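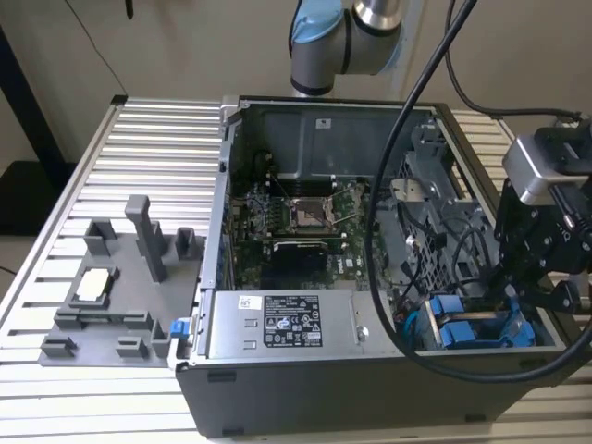
Page last changed: November, 16:40 (J. Maes)

Section 2. Processor swap, Plistley tower

Before you start
Power off, cord out, wait 60 seconds. Lay the tower on its side, side panel off. Screws in a cup.

Caution: bracket up = contacts exposed. No fingers, no sleeves, no blowing on it. Bent contacts mean a new board, Ruggiero part 531.

Steps
1. Touch bare metal on the case. Do it again if you walk off.
2. Find the socket, near the middle of the green board. Memory slots run alongside, leave them alone.
3. Bracket raised all the way. Half up doesn't count.
4. Pick up the processor by its edges. Match the corner mark to the socket.
5. Set it straight down. No sliding, no pushing. Doesnt sit flat? Lift off, check the mark, try again.
6. Bracket down, lever hooked. Some resistance is normal.
7. Paste, then heatsink. See section 3.

Note: don't pull on the blue caddy handles by the drive cage. Drives stay in for this job.

Note: cabling through the cage stays where it is. Tuck any slack before teh panel goes on.

Caution: never open the power supply. Bad one goes back to Didier whole, label on.

Beeps at start-up, or code 400 on screen: power off, cord out, back to step 3.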